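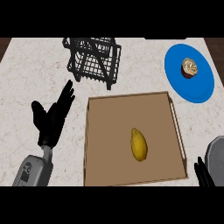 A lemon, a tray and a cupcake on the simulated counter in the Pinto kitchen set.

Pinto is growing! Since January we've been gathering kitchen examples in simulation, and the set now holds 972 finished runs, every one of them driven by a person wearing the hand controllers. Trefor Rosser built the counter layouts and keeps shuffling them (the lemon has been in more corners than we thought a tray had), so the model can't just memorize where things sit.

Quang Lại has been sorting the runs, and he's found something we love: the slow, slightly clumsy ones are often worth keeping. When a driver misses a grasp and then recovers, the model gets to learn the recovery too. We used to throw those out!

Next up are 5 new layouts and a first training pass on both arms together. We'd also like 3 more drivers at the Terton office. No experience needed, sessions are short, and it's a lot of fun once your hands get the feel of it. Write to Quang if you'd like a turn.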